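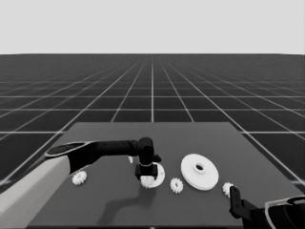 4 min read · 6 replies

Feeding 60 people at a golden anniversary, no caterer

ye_seo_ma
Tue 11 November
My parents' 50th is coming up and we have the hall in Dretidthorpe from noon until six. I said I would do the food before I thought about it. Final number is 60, mostly over 65, a few kids. Budget is tight. The plan so far is a cold buffet: two baked hams, a big chicken and rice salad, potato salad, green salad, rolls, and three sheet cakes. The kitchen has one oven and a fridge about the size of the one I have at home. What would you change?
Ye-seo

hamandeggs
I would drop one of the salads. People take a spoonful of everything and you end up with three half-full bowls. We did a retirement lunch with ham, potato salad, rolls, pickles and a tray of deviled eggs and there was very little left over. Bake the hams the day before and slice them cold. They slice much neater.

bukdale_bev
Disagree on dropping a salad. At that age a lot of guests don't eat much ham because of the salt. Keep the chicken and rice, but watch the rice. It has to be cooled fast and kept cold, and you only have the one small fridge. I'd swap it for pasta or do the chicken plain with a dressing on the side.

Also ask the hall if you can get in the evening before. Some let you in for free if there is nothing booked.

marty_k
Why cold at all? It's November. Older people want something hot. Two big pots of beef stew, rolls, done. You can make it at home and reheat it on the stove.

hamandeggs
Stew for 60 on a hall stove takes forever to heat through, and then somebody has to stand there and ladle it. My aunt did that for a christening and missed most of the party. Also stew and good clothes.

marty_k
I've done it for more than that with no trouble. Borrow two slow cookers and split it up. Each to their own.

yhlim
I used to do church lunches with a group in Bukdale. One hot thing and the rest cold works well. We made soup, served in mugs, so no bowls and no ladling at the table. One person fills a tray and walks it around. Leek and potato is cheap and almost everybody eats it. Make it without cream and put the cream out separately.

For the fridge problem, bring coolers. Drinks go in the coolers with ice and the fridge stays free for food.

Set the buffet so people can walk down both sides. The line moves twice as fast. And have somebody take plates to the ones who don't get up easily.
Yoon-hee Lim

ye_seo_ma
Thank you all. I like the soup in mugs. The hall has mugs, I checked. I called and we can get in from five the evening before, so the hams can be sliced there. Bev, I'm switching the rice for pasta. Marty, my brother agrees with you about the stew and he has been told he can make it for the 60th.

Still not sure on the cakes. Mom wants lemon and Dad wants chocolate. Is three sheet cakes too many?

bukdale_bev
Three is fine. Cut them small. Two lemon, one chocolate, and freeze what's left.

marty_k
Two chocolate, one lemon.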